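News > Lab Notes > Newsletter

March
By the Arnum lab desk

Plate handling moves to hand-guided demos

The dish handling work at Arnum has been going since the start of the year, and this month we changed the way we teach it. Until now every demonstration was recorded by remote control. The operator sat at a desk with a pair of small leader arms, watched the camera views on a monitor, and the follower arms copied the motion. We still use that setup for two-arm tasks. For single plates we have gone over to guiding the gripper by hand.

The reason is mostly speed. A remote demonstration of one plate, from rest position to release, took an experienced operator 38 seconds on average. Most of that went into the last bit of the approach, where the fingers have to line up with the rim and the operator can't feel anything through the leader arm. With a hand on the gripper, people line it up the way they would line up their own fingers, and they slow down only when they need to.

We have 842 demonstrations in the plate set so far. That is the total after review. Anything where the operator bumped a neighboring plate and kept going was taken out, but we kept the ones where the operator bumped a plate, backed off and tried again. Brernley, who share the task list with us, asked for those to be marked separately, and they now are.

Some notes for people signing up for sessions:

Start from a different spot each time. The early sets nearly all began with the gripper straight above the rack, and the trained policy did badly from anywhere else.

Don't rush the close. Let the fingers come to rest on either side of the rim, wait a beat, then squeeze.

Keep your free hand out of the wrist camera's view. A thumb in the corner is enough to get an episode thrown out in review.

Sessions are 35 minutes long. Please stop when the time is up even if you are in the middle of a good run - tired demonstrations look different from fresh ones and we can see it in the data.

The order of the plates should be changed between runs. Overlapping dark rims are harder for the policy than bright plates next to dark ones, so give the dark ones more turns side by side. Sheets for logging the order are in the Maretti folder, same place as the calibration notes.

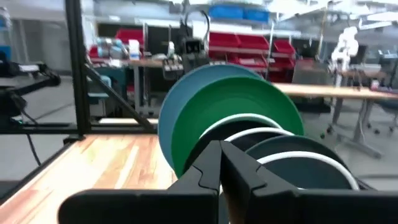 ROBOT LEARNING

The wrist view is the one the policy relies on most during the approach. Five plates on edge, one behind another, leave very little of each one showing, and the white rims on the dark plates are often the clearest thing the gripper has to go by. When you review your own episodes, look at the wrist view first and check that the rim you were going for can be made out before the fingers close.

Next month we start on bowls. The Ní Chonaill grant covers a second round of sessions, and the sign-up list opens at 2 in the afternoon on the first working day of the month. Remote control will come back for part of that, as one arm has to steady the stack while the other lifts.

Comments (3)

platefan
Is the wait before the squeeze trimmed out in training or left in? I've been holding it pretty long.

benchtwo
Left in, as far as I know. A short pause is fine. The long ones made the policy hang there on some runs last month.

kt_m
Can we get a second copy of the order sheet on paper? The tablet was flat both times I went to log a run.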